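Why our robotics club should stay with the small things

Zbigniew Baran
2024-11-10

In our club in Pokholm there is a discussion every autumn about what we should build for the spring competition. This year it is louder than usual. Half of the students want to make a robot which drives, finds its way between obstacles and perhaps climbs a ramp. The other half want to continue with the task we have now, which is to pick up small objects from a table and put them in order. I have been a teacher in this club for 6 years and I would like to explain why I am with the second half, although I know it is the less popular opinion.

First I must be fair to my colleague Dariusz Makowska, who leads the group for driving robots. He argues that young people come to a club to be excited, and that a robot which moves across the hall brings more new members than a robot which stands in one place. I believe he is right about this. At the open day in April his vehicle, which the students named Dudek, had a crowd of children behind it for the whole afternoon. Our table had visitors too, but mostly parents, and they were polite.

My disagreement is about what the students learn after the first month. A driving robot forgives many mistakes. If the wheel turns a little too much, the program corrects it in the next second, and the student may never find out that the measurement was wrong. When you take hold of a small round thing, you do not have this comfort. The fingers must arrive at the right height and close with the right force. If one of them comes too early, the object rolls away, and the student has to sit down and think about why.

We chose wireless earbuds and their cases as our objects. I was against it in the beginning, I wanted simple wooden blocks. The students told me that blocks are for small children and that blocks are too easy, and on the second point they convinced me very quickly. A case is smooth and has no flat side where you would like to have one. An earbud with a stem is even worse, for it can lie in so many ways and each way asks for another approach.

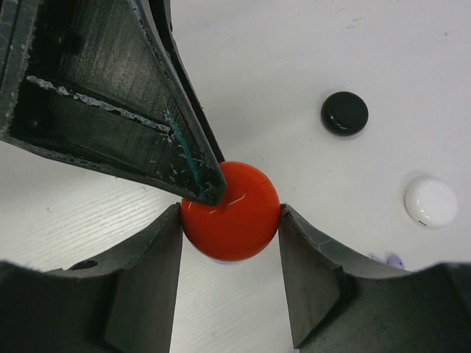
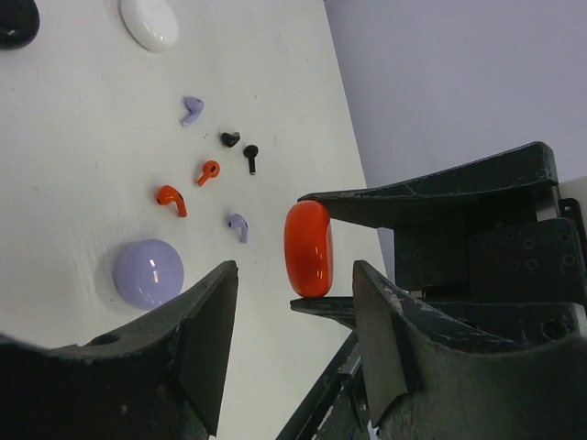

The club's sorting task: a gripper holding something red and glossy, with other small objects on the white table.

I hear often that this kind of work is boring to watch. It can be so. There are evenings when we change one number, try again, and change the number back. But I have seen a girl of fourteen years, who had told me that she is bad at mathematics, draw the angles of three fingers on the back of an envelope until she understood them. I did not ask her to do it. She wanted to know where the force goes, and the school book had never given her a reason to want it.

There is also the matter of money, which we do not like to discuss in front of the students, but I think we should. Our whole budget for the year is 2,310 euros. The driving group has asked for 1,000 of it for motors and batteries. I do not say that this is too much for a good vehicle. I say only that the table, the objects and the fingers are already in our room, and that scratched fingers are still good fingers.

Some parents have another worry. They ask me if we are teaching the children to build machines that will take work from people. In Gumurham, where I grew up, many families lived from sorting and packing, so I do not laugh at this question. I can only answer that a student who has tried for weeks to make a machine pick up one earbud has a much greater respect for human hands. She also knows better than most adults what such a machine can do and what it cannot, and she will not be easily deceived when somebody sells her a miracle.

The rules of the competition in Ekisach allow each club to send one team, with up to 9 students. This means we must choose, and the vote will be before the winter holiday. I would ask the members to visit both groups for one full evening before they vote, and to stay until the end, when the tired work is done. Dariusz has agreed to this, and he has promised to come to our table himself. I will go to his hall and carry the ramp.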